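Eren sidewalk simulator, reviewed by someone who fixes the real carts

Posted 16/02/2022 by Fadime Kaplan

I look after one delivery robot, a six-wheeled cart we call Stulcombe, and since December I've been setting it up in Eren before I touch a single bolt on the actual machine. I love this thing. It has a few rough spots too, and I'll get to those.

Getting your cart in

You give Eren the wheel spacing, the camera height and the weight (ours is 115 pounds with the lid on), then drive a calibration loop. My first try wandered left because I'd typed the camera offset backwards. Güven Bayram spotted it in the log, line 3708, and after that the cart tracked straight as you please.

The town map

Most of my time goes into the town map, and it's a great place to tune a camera. There's a long shadow from the brick building lying over light gray pavement, which is exactly the kind of thing that used to make Stulcombe brake for no reason. I set the exposure here, then the obstacle threshold, then ran the same stretch 50 times overnight. You also get a seam in the slabs, a hydrant, a bicycle, a pedestrian up ahead, a pole with a square base... plenty for a planner to chew on!

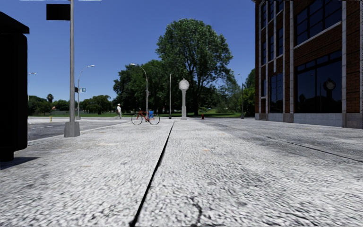 Swapping parts

My favorite feature. When our left front motor started dragging, I lowered its torque in the model until the plots matched the ones from the shop, and we knew to order the motor and leave the gearbox alone. Dae-han Bae did the swap before lunch.

What bugs me

The pebbly pavement texture goes soft close to the camera, so if you use a downward camera for odometry, expect to fiddle. Weather is thin. Saving a sensor layout takes three menus, and the undo key skips the last change about half the time. Support did answer my email the next morning, which was nice.

Cost and verdict

I paid $228 for the single-cart license. If you keep even one sidewalk robot running, get the trial and put your own numbers in it. I'm doing the rear wheels next.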